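From: Daniyal Soomro
To: packing-floor list
Date: 2026-07-08
Subject: Re: cup station, what happens to the rest of us

Lilla Lakatos wrote:
> Can someone who has stood next to the thing tell me what the job is
> now? Hodon says "operator." The sheet on the door says "attendant."
> My pay slip still says "packer." I would like to pick one before
> August.
>
> Also, is it true we lose the second break?

Lilla, I've had two weeks on it, so I'll try. Long, sorry.

The break is safe. They did ask whether the arm needed one.

As for the job, you used to turn cups and bag them. Now you watch cups get turned and bagged, and you step in when they don't. By hand I did 440 an hour on a decent shift and could talk to Kilent side the whole time. The arm is meant to do 1,000. On a good day it does almost that, and on a bad day I do the difference with a screen telling me I'm behind.

What it's like up close, from the arm's side of things: one small white cup upside down on the table, a dark finger either side of it, and the arm's own shadow lying all round the cup. I spend a lot of my shift looking at that.

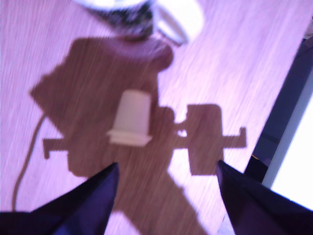 What changes for us, as far as I can tell

The wrists are better. I'll give them that, mine stopped clicking.

The feet are worse, as you stand in one spot. Ask for the mat. There is a mat.

You can't wander off. The old line forgave you 40 seconds. This one puts a light on and logs it under your name, including when the fault is the light.

Training was one afternoon, mostly about the stop button. Clearing a bad grip I learned from the night crew, who learned it by doing it wrong. If Mac Mathúna want us called operators they can write that part down and pay the operator rate, and I've said so to Bovus twice in writing. The reply thanked me for my engagement.

So put "packer" until the money changes. Attendant sounds like we hand it a towel.

Anyone on lates who has a written fault list, even a bad one, please send it round.

Daniyal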